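Sorting the empties into cups

Our recycling used to go into one bag by the back door, and the bag always split. In August I gave up on bags and bought a pack of 16 paper cups from Stado, the big sort meant for popcorn. Grey for plastic bottles, yellow-green for cans. They live on the white table, so I can see when they need emptying.

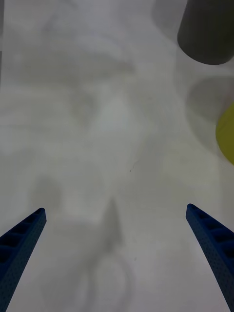 I wipe the table with Clesano before I start, as the last drops always end up somewhere. Then everything gets a rinse and goes in its cup. I do it at five o'clock, before I think about tea.

The colours only help if you stick to them. A clear bottle has gone in with the cans before now, and then the whole lot has to be picked through again. 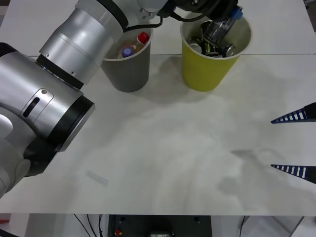
Bottles

Leave the caps on. The ones with red caps lean in the grey cup at an angle and take up most of the room, so two is plenty. 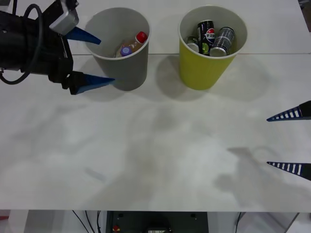 Cans

Mostly Pepsi in our house. Upright they look neat, but you get more in if you let them fall as they like — I've stopped arranging them.
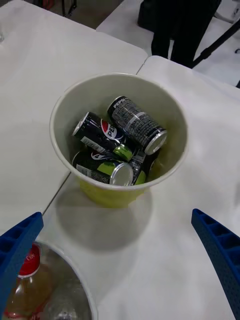 Do paper cups last?

Mine do five trips to the bins, then the bottom goes soft and I start a new one.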